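Safe Robots Need Good Rules

When you cross a street, you follow rules. You stop, you look left and right, and you wait for the light. The cars have rules too. Robots are the same. A robot arm is strong and it can be fast, so the people who build it and the people who use it must agree on some rules before anybody turns it on.

In this page we will learn what these rules are, who writes them, and how a robot can practice them inside a computer.

What is a standard?

A standard is a long list of rules that many people agree to use. Think about a light bulb. You can buy it in one store and your lamp in another store, and the bulb still fits, because both makers followed the same standard. For robots there are standards also. They tell the builder how a robot should stop, where the warning signs go, and what must be checked before a person may come near.

Standards are written by engineers, by factory workers, by doctors who know about injuries, and by other people. They meet many times and they argue a lot about single words. For example, what does "near" mean? One step? Two steps? In a standard you cannot write only "near." You must write a number, so that everybody can measure it.

Practice in a room that is not real

A new robot program can have mistakes. If we try it first on a real arm, the arm could hit a table or a person. So at Parkbridge we have a rule: first simulation, then the real robot. A simulation is a room made by a computer, a little bit like a video game. If the arm hits something in there, no one gets hurt and nothing has to be repaired. We press a key and start again.

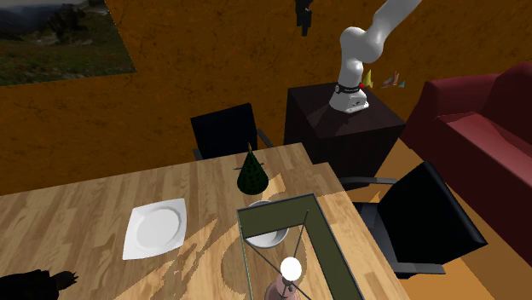 Ayodele Bassey
Robot safety teacher, Parkbridge Learning Lab

The white arm in our computer room is standing on a brown pedestal, behind the corner of a table. There are chairs at the table and a red sofa by the side. Why do we put furniture in it? Because a home is full of things, and a robot that works well only in a bare room is not ready for a home. The bowl and the plate are there for the same reason. They are things a family could have on any table.

Look also at the shadows on the wood. A shadow can trick a robot camera. The camera may think a dark patch is an object, or it may miss a real object which is inside the dark patch. It is a good practice to test with easy light and with difficult light, and to write down both results, also when the result is bad.

Three rules for the arm

Our arm must follow many rules, but we teach these 3 first.

Rule one: Know your space. Every robot arm has a reach. This is how far it can go when it is stretched. We draw a line around this space, and we call it the work zone. Chairs can be inside a work zone. People can not, unless the robot was made and tested for working next to people.

Rule two: Slow down for people. If somebody comes close, the robot has to slow down. If the person comes closer, it has to stop. It must not start again by itself, only because the person stepped back. A grown-up has to check and then press the start button.

Rule three: Stop means stop. A real robot needs an emergency stop button. It is usually big and red, so you can find it fast. Anybody can press it, and you will never be in trouble for pressing it when you are worried.

How do we check?

My colleague Yasmine Chraibi makes the tests. One of her tests has the name Darkthorpe. In this test the computer moves the furniture to new places and changes the light, and then the program must do its job again. To pass it, a program needs a score of 95 out of 100. And if it breaks a stop rule even one time, it fails, no matter how good the score is.

After this, 2 people must sign the paper before the program goes to the real arm. The person who wrote the program is not allowed to be one of them. When you write a story at school, maybe you know this problem: your own mistakes are very hard to see, and your friend finds them in one minute.

Try it yourself

You can play this with a friend or with your family. One person is the robot and sits on a chair. Stretch your arm and turn it slowly. Another person puts a string on the floor to mark how far the arm can go. Now you have a work zone!

Next, a person walks slowly to the string. The robot must slow down when the person is one big step away, and must freeze when a foot touches the string. Change places and play again. Was it easy to agree how long a "big step" is? If not, measure it with a ruler and write your number on paper. Now you have written a small standard.

Words to remember

Pedestal: a strong stand that holds something up.
Simulation: a pretend world made by a computer.
Standard: rules that many people agree to use.
Work zone: all the space that a robot arm can reach.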